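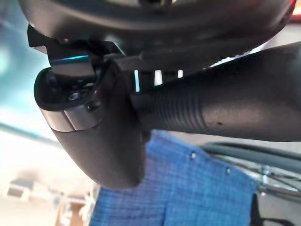
Fig. 1 – Tissu bleu, détail

Séance 4. Le fauteuil roulant manuel dans la chambre
Module Aménagement et aides techniques, Sunita Sisodia
Notes revues le dimanche 12 mai 2019

Question de départ : que vaut un fauteuil « standard » une fois posé à côté d'un lit ? Les catalogues le disent adapté à tous. Je n'ai jamais bien compris qui était ce « tous ». Le manuel Tredell, que vous avez en bibliothèque, reprend la formule sans la discuter, et le guide Murkance la recopie presque mot pour mot.

1. La toile

Le dossier en toile tendue entre deux montants a pour lui d'être léger et pliable. On lui prête aussi du confort, ce qui me laisse perplexe. Une toile suspendue prend la forme d'un creux et le dos suit. Sur la figure 2, regardez le dossier bleu : il fait poche alors que le siège est inoccupé. Le bord inférieur est d'un bleu un peu plus foncé, et une couture horizontale en forme de fente traverse le milieu. Poche de rangement ? À vérifier sur pièce avant de l'écrire dans un compte rendu.

Pour l'assise, même réserve. Une personne assise vingt minutes dans un couloir et une personne assise tout l'après-midi n'ont pas les mêmes besoins, or on leur donne souvent le même siège. Le coussin est traité comme une option. Demandez-vous qui paie l'option.

À faire en binôme : passer la main à plat sous la toile d'assise, fauteuil vide puis occupé. Notez l'écart. Ne notez pas votre impression de confort au bout de deux minutes, elle ne vaut rien.

2. Les poignées et les grandes roues

Les poignées de poussée sont placées en haut du dossier, à une hauteur fixe sur la plupart des modèles courants. Pour une personne petite ou très grande qui pousse, c'est une gêne quotidienne, rarement mentionnée. Les grandes roues arrière à rayons permettent en principe à l'occupant de se déplacer seul. En principe : il faut des épaules en état et de la place pour les coudes.
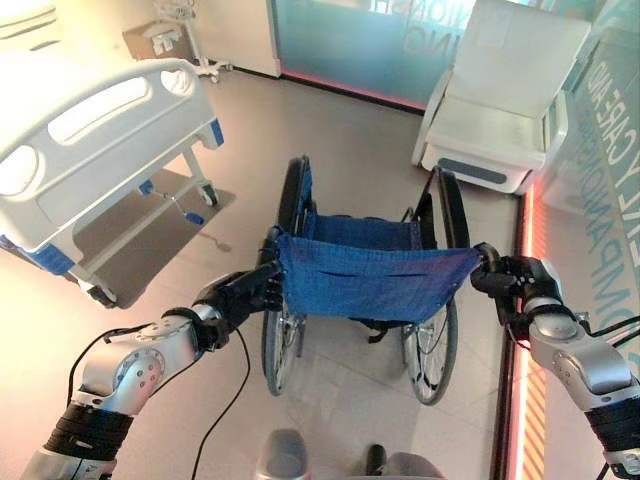 3. Autour du lit

Largeur de passage utilisée dans nos exercices : 40 cm de chaque côté du fauteuil pour les mains, et une aire de 180 cm pour tourner. Ces deux valeurs sont des conventions de cours. Une chambre réelle contient des choses que le plan oublie, et c'est par là qu'il faut commencer l'observation :

– les roulettes du lit et tout ce qui se trouve sous le sommier, manivelle comprise ;
– un tapis au sol, surtout s'il faut l'aborder de biais ;
– le fauteuil de repos, que le plan met toujours dans un angle et qu'on retrouve sur le trajet ;
– les cartons, pieds à roulettes et autres objets « provisoires ». 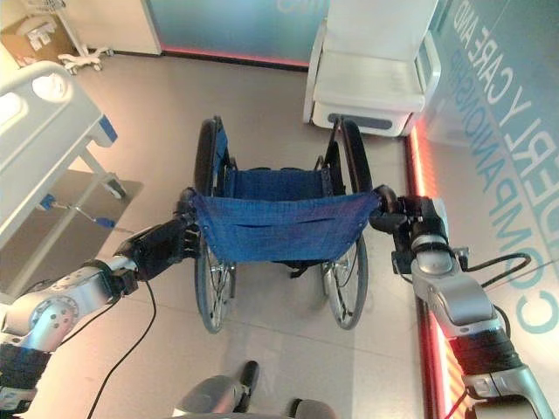

Fig. 3 – Fauteuil roulant déplié sur sol carrelé, lit à gauche, fauteuil blanc rembourré plus loin

Sous le lit de la figure 3, la poignée bleue de la manivelle dépasse, et un tapis gris est posé au sol. Le mur de droite porte en grandes lettres « ELDERLY CARE AND COMPANIONSHIP ». Je veux bien, mais un mur ne tient compagnie à personne, et les bandes lumineuses en bas des parois demandent à être jugées par quelqu'un dont la vue baisse.

4. Ce qu'on nous vend comme preuve

L'étude interne de Resutstead annonce 47 utilisateurs « satisfaits ». Combien ont été interrogés ? Le document ne le dit pas. La brochure McPhee est plus prudente, avec 17 questions dont aucune ne porte sur le transfert du fauteuil au lit. Lisez les deux avant la prochaine séance et relevez ce qui manque.

À rendre : un croquis coté d'une chambre que vous connaissez, avec le trajet porte – lit – fauteuil de repos. Mesures prises au mètre ruban. Les croquis faits de mémoire seront rendus sans note.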